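Biswas House Opens Fall Sign-Ups for "Quiet Hours" Retreats for Mothers
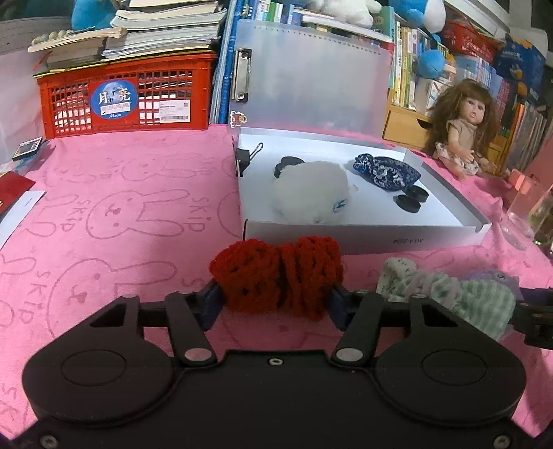

BARTON, August - Biswas House, the small retreat center out on Nitetti Road, is now taking names for its fall Quiet Hours program. Day retreats for mothers of any age. New moms, grandmothers, foster moms, stepmoms, all welcome.

Idea is simple. One day, no one asking where their shoes are. Reading aloud in the morning, journaling, a long walk, lunch you didn't cook. Afternoons are open. Nap if you want. Plenty did last year.

Each retreat is limited to 20 women. Doors open 8:30 a.m., home by 4. Child care is available next door at the Flistora Room but has to be reserved ahead, no exceptions this time please. We had to turn families away in spring and felt awful about it.

A total of 223 women came through the program last year, up from 61 the year it started. Most heard about it from a sister or a neighbor. Waiting list ran long by October so dont wait.

New this fall: an evening session for women who work weekends, plus a reading circle on letters and diaries written by mothers. Book list at the front desk. Borrow copies if you can't buy, we have a shelf.

Cost is pay what you can. Really. A donor fund set up by Flistora, the Barton stationery shop, covers the rest, and the shop is also giving each guest a blank notebook. The fund now stands at roughly $1000 for the season and gifts of any size are welcome at the desk.

What to bring: comfortable shoes, a sweater (the upstairs room is drafty), any medication, something to write with. Phones can stay on for emergancies, otherwise in the basket by the door.

Parking behind the house only. The Nitetti Road side is being repaved through the end of the month.

To sign up, stop in at Biswas House weekday mornings or leave a message on the office line. Please say if you need child care, and the ages. Group leaders wanting a private date for a church or workplace should ask for the group form.

###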